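Summer league notes from last night. Plavel beat Benedetti 8-2 in seven innings at the rec complex, and the game was closer than that through five.

Danish Baloch started for Plavel and threw 64 pitches over five innings. He gave up both Benedetti runs in the second on a walk, a double down the line and a single through the right side. After that he kept the ball down and got a lot of grounders to short.

It was 2-2 going to the bottom of the sixth. Benedetti went to the bullpen and the first three batters reached. Plavel sent eleven men to the plate and scored six.

The big hit was a bases-clearing triple by Thongchai Jaidee, who had struck out his first two times up. He came home on a wild pitch to the next batter.
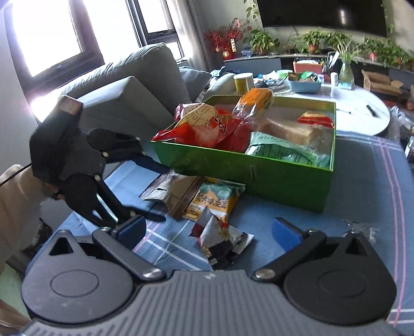 Plavel Baseball Club, Adult Summer League

Benedetti put two on in the seventh but a fly ball to left ended it. Plavel turned two double plays and had no errors. Benedetti had three, two of them in the sixth.

Plavel plays Zoltik next, same field, 6:30 start. Zoltik has scored 19 runs in its last two games, so pitching depth matters. Baloch won't be available. Jaidee moves up to the three spot in the order.

The makeup game with Hukex, rained out in June, is now set for the end of July. Field and time to come when the league posts them.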